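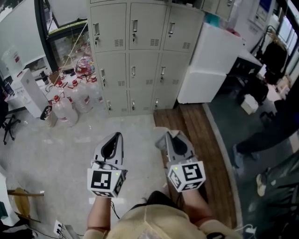

Trarnside lab gets 118 rules for holding a gripper, keeps 4 on the wall

November 24, 2023 - The robotics lab at Trarnside has a new code of practice for people who teach robots by hand, and it is longer than most of the recordings it governs. The document has 118 clauses. It covers how to hold the grippers, where to stand while holding them, and what to do with an extension cord, a subject that gets two pages of its own.

The code was drafted by Huiling Tang and Ivan Hutsuliak, who began work on it in May after a tidy-up of the lab's recordings. Of the sessions logged that spring, 717 had to be set aside. Most had nothing wrong with the task itself. A marker cube had been turned away from the camera, or a sleeve had slid over it, or a colleague had wandered through at the crucial moment carrying lunch.

"We had people who could open a locker with a pair of grippers better than I can with my fingers," Tang said. "And we couldn't use any of it, on account of knitwear."

Sleeves are now dealt with in clause 9, which asks operators to keep cuffs clear of the markers and stops just short of recommending a brand of sweater. Clause 14 requires both indicator lights to be green before the first movement. Clause 15 requires somebody to look at them, an addition made after the trial period.

The section on floors caused the most argument. An early draft called for a clear zone in front of any furniture used in a task, with nothing on the ground that is not part of the exercise. Naa Issahaku, who runs the daily sessions, objected that a robot trained only in spotless rooms would be of little use to anyone with a home or a job. Water jugs, stools and wastebaskets may therefore stay where they are. Cords may also stay, provided they do not cross the operator's path, and the operator has to say out loud where they are before starting.

Bystanders are allowed too, up to a point. They must stand still, keep their feet out of the working area and refrain from giving advice. The last item is clause 41 and, according to Hutsuliak, the one most often broken, chiefly by the authors.

Keys got a clause as well. A key in a locker door is to be left as found until the session is over, and then returned to whoever signed for it. The lab's existing key register, last filled in by a person whose handwriting has defeated everyone, will be replaced.

Not all 118 clauses are expected to be learned by heart. A single sheet goes up on the wall with the 4 that matter most: lights on, markers showing, cords called out, stop when told. The rest live in a binder, and new operators sign a form to say they have read it. Issahaku said she had signed hers - she declined to be drawn on the second part.

Jiletti, the company that supplies the lab with spare fingers and cables, has asked for a copy and may adopt parts of it for its own test room. The Trarnside code takes effect on Monday. A revised version is already being written, mostly to fix the numbering.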